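The Cap Rule

House rules for robot picking, as kept at Luangrath

Friday, just before 6 a.m., and Pichit Chaiyaporn is already crossing things out. The rule sheet at Luangrath runs to 38 lines. He wants fewer. "People read the first page," he says. "Then they go get coffee."

Soft goods are the trouble. Boxes have corners, boxes behave. A cap folds, hooks on its neighbor, drags a strap along. The old sheet, borrowed from a parts line at Stumik, said grip at the center of mass. Fine for a bracket. Useless for a hat.

So the new draft starts over. Approach slow. Fingers closed until the last stretch. No grip on a loose strap — ever. Nested stock gets taken from the near end, one piece, then a pause and a fresh look before the next. If two move together, put both back and log it.

Theerawat Boonyarit wrote the logging part, and he's strict about it. Every stop gets a cause. "Unknown" is allowed but somebody has to sign for it. In June they had 53 stops, and he read teh whole list out loud at the shift meeting. Long meeting. 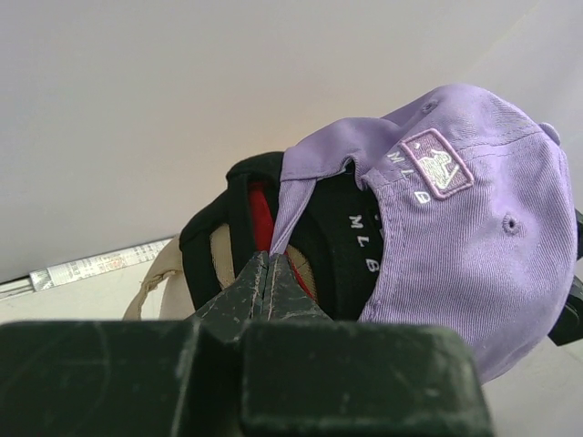 Finger wear is the other fight. Plavico, the integrator, wants tips swapped on a calendar. Boonyarit wants them checked by hand, every shift, a thumb run along the edge for anything that could snag thread. Both went in the draft for now.

Still open: who can override a stop at night, and wether the Barora site has to follow the same sheet. Chaiyaporn says yes. Barora hasn't answered his email.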